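Line drying vs. dryer for cotton tees, colors fading either way
Forum index > Home and Household > Laundry and Clothing Care

mapleridge_dan
I have a stack of solid color cotton T-shirts, mostly reds and oranges, and they look tired after one summer. I wash cold, regular detergent, normal cycle, and hang them on a line on the south side of the house. My wife says the line is what's killing them. I say it's the washer, because the collars are pilling and the sun doesn't do that.

Dryer is a Gitberg, 12 years old, and it only has two heat settings that I can tell apart. I'd like to keep using the line if I can. Power is not cheap here.

What do you all do with bright cotton?

tessk
Your wife is right about the color. Direct sun will take orange down faster than the washer will. Turn them inside out and move the line to the shade, or hang them late in the day.

The pilling is friction. Don't wash tees with jeans or towels.

old_bobbin
Inside out, yes. Also take them down when they are dry. A lot of people hang a load at 8 a.m. and bring it in after supper. A thin tee in July is done in an hour or so and the rest of the day is just bleaching.

I don't agree about shade being enough. My line is under a carport and I still get a faded stripe across the shoulders where the afternoon light comes in under the roof.

mapleridge_dan
I do leave them out all day. That's a fair point.

quartermile
Going to go the other way here. I quit the line completely. Low heat, pull them out slightly damp, lay flat for the last bit. My shirts hold color a lot better than they did outside. Lint trap fills up, sure, but I'd sooner lose a little lint than have everything turn salmon.

tessk
That lint is your shirt.

quartermile
Some of it is. Some of it is the dog.

pushpa_yadav
I ran the laundry for a small guest house for nine years, so I'll put in what worked for us. We had colored table linens and colored staff shirts, all cotton.

Sort by color and by weight. People do the first and skip the second. A heavy towel beats up a light shirt for the whole cycle. We kept separate baskets for light colored, bright colored and heavy, and they went in separately even if it meant a small load.
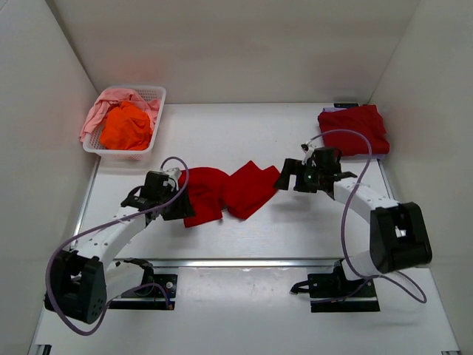

Duluth, Minn., January

Brights and pastels sometimes go in the same basket, so I don't always follow my own rules. A pale pink with an orange is usually fine once the orange has been through several washes. The first few times I would keep them apart. Wet a corner of the orange one, press it on a white rag, and see what comes off.

For drying, we had an indoor rack in a back room with a fan on it. No sun, no heat. In winter it took overnight. The staff shirts lasted two years that way, and they were washed every other day.

Pushpa Yadav

old_bobbin
The rag test is good. I would add that you should do it with warm water even if you wash cold. Some dyes sit still until the water warms up, and then one day somebody bumps the dial.

lowell_b
Does anyone use the color catcher sheets? I've been using the Wuyts ones and they come out gray every time, so they must be picking up something.

tessk
They pick up loose dye. They won't do anything for sun fade. Two different problems.

lowell_b
Understood. I was thinking of the pink and orange together.

quartermile
I tried the Rillance detergent for brights. 30 loads in the jug, cost me 16 dollars. Couldn't see a difference from the plain stuff. If you turn the shirts inside out and use less soap you'll get the same thing for free.

old_bobbin
Disagree. I've used Rillance for a while and my navy things are clearly better for it. Navy is harder than orange, though, and our water is hard. It may depend on that.

pushpa_yadav
Less soap, I agree with. Most people use too much. It stays in the cotton and the color looks dull. Before you give up on a shirt, run it once with no detergent at all and look at it when it's dry.

mapleridge_dan
OK. Ran four of the worst ones with no detergent this morning. The water in the window was sudsy for most of the wash. So there's that.

I'm going to put a rack and a fan in the basement. Any preference on racks? The hardware store has a Clusov folding one for 50 and a cheaper one with no name on it.

tessk
Get one with coated bars. Bare metal will leave rust marks sooner or later.

lowell_b
I have the Clusov. The feet come off if you drag it. Otherwise OK.

quartermile
Still say low heat. But let us know how the basement goes, mine would smell like a pond.

mapleridge_dan
There's a dehumidifier down there already. Will report back.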